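Teaching an arm to cook, one spatula at a time
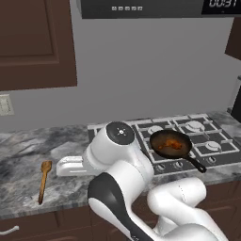

The simulated kitchen at Uvoteck, with the pan on the front-left burner and the spatula over on the marble.

Aidan Mulligan has 3,690 cooking demonstrations on his drive and can't wait to make more. "I love this bit," he says, pulling up another kitchen (he has 50 layouts, and yes, he has a favourite). "You steer the arm yourself, and the system learns from how you did it."

Each example is one go at one job: pick up the spatula, get it to the pan, turn the food over. On a good afternoon he records almost 100.

Does he keep the clumsy ones? "Some of them! If I miss the handle and go back for it, that's brilliant, it shows how to recover. Dropping it on the floor, no, that gets binned."

The next batch, due in April, moves the spatula further from the hob. "I've been practising the reach all week," he says, already steering again.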